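Gendimano lunch program to move to reusable tableware

The Gendimano community lunch program will stop using disposable plates and cutlery from September, after a trial at its Tanui hall cut the volume of waste sent to landfill. The program serves almost 1,000 meals a month. 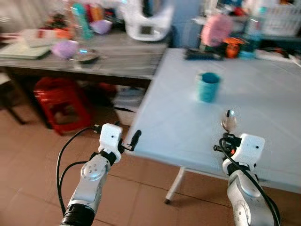 Tables at the Tanui hall.

Under the change, each setting will be washed on site and returned to storage the same day. Coordinator Senad Janevski said the trial used 379 settings and ran through both the morning and midday sittings.

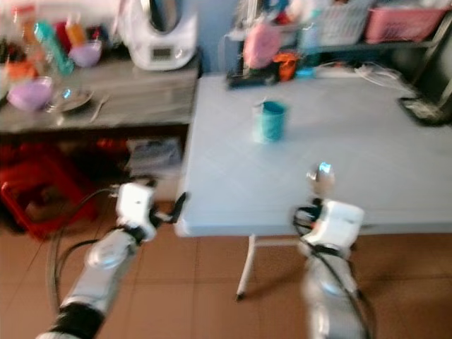
Cups were the hardest item to settle. Paper cups made up the largest share of the trial's rubbish by volume, and the lids could not be recycled locally. The program wanted a plain shape with no handle, along the lines of the small teal cup on the white folding table, that would fit a standard dishwasher rack. Glass was ruled out early on the grounds of weight and breakage.

Washing will be done in a commercial unit leased from Onditz. A full cycle takes 5 minutes, including a hot final rinse, and racks are then left to air-dry before stacking. Water use will be metered separately — the hall's existing meter also covers the garden taps.

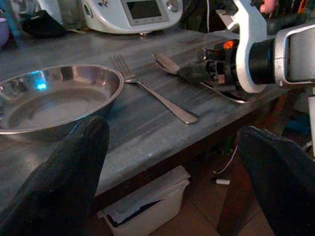
Costs and timing

The lease runs for 3 years, with servicing included. Replacement cutlery will be bought in bulk through Zollow, the program's current supplier of dry goods.
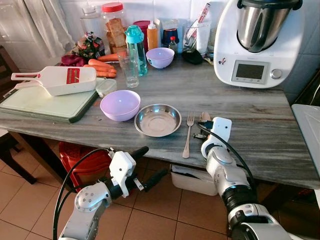
Meal prices will stay the same. Diners who take food home will be asked to bring their own containers, and a small stock of cardboard boxes will be kept at the counter for those without one.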